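Two Arms, One Parts Shelf: Inside the Preswood Robotics Class

The students at Preswood call their project Lill. It is a humanoid robot, and for this term its work has been limited to one job: picking parts off a yellow shelf and putting them in a bin.

Hermine Lüthi teaches the class. She set the task after an earlier group spent most of its time on walking and ran out of weeks before the hands had done anything useful.

"Walking eats a whole course," she said when we spoke on Mar 31, 2021. "I wanted them to work on grasping, and on deciding which arm does what."

The parts are black plastic covers, shallow and rounded, with raised walls and a notch in one side. Lüthi chose them for their finish. Glossy black plastic reflects the ceiling lights, and the students' first edge detector read each highlight as a separate object.

"They had it working on matte grey blocks at nearly 100 per cent," she said. "Then we changed to the covers and it fell to 40. That was the lesson for that week."

The grasp they settled on takes the cover by its lower edge and tips it before lifting. A flat grip from above was tried and dropped, as the walls gave the fingers too little to hold. 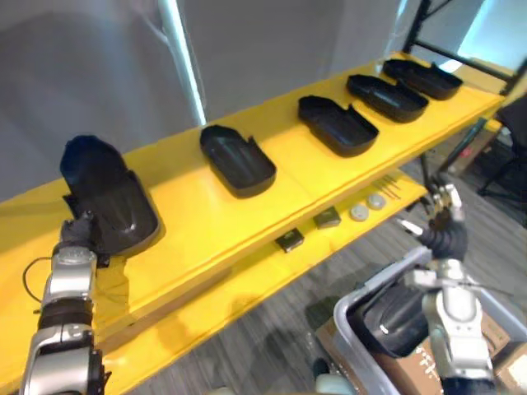

The left gripper holds a cover by its edge at the upper shelf.

Baiba Dambrauskienė, a second-year student, wrote most of the arm coordination code. Her program, Grirkar, gives each arm its own zone and a shared strip between the two. Only one arm may enter the strip at a time.

"The first version just locked the strip for four seconds," she said. "It was safe but slow. Now the arm gives the strip back once its wrist has cleared the line."

She spent a good part of the term on cable routing as well. A cable with too little slack pulls on the wrist near the end of its reach, and the joint controller reads that pull as load. The fix was a longer loop and a new offset in the settings file. She said the offset still has to be checked each time the cable is moved.

The class keeps its results in a logging tool called Grerero, written by last year's students. Each attempt gets one line: the arm used, the part, the grip force and the outcome. Lüthi marks the log as well as the code.

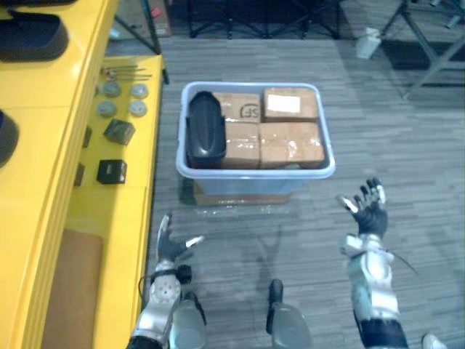 Mixed loads are the next step. Boxes are easier to see than covers, Dambrauskienė said, but packing tape causes its own trouble with reflections, and a full bin leaves little room for fingers at the sides.

"With one part in the bin you can drop it anywhere," she said. "With several you need a plan for the order."

The target for the final assessment in May is 80 per cent over a full run, with no one touching the robot. The current figure is some way short of that, and Lüthi would not give it. Students may change the grasp code until the day before. The shelf layout will be set by her that morning.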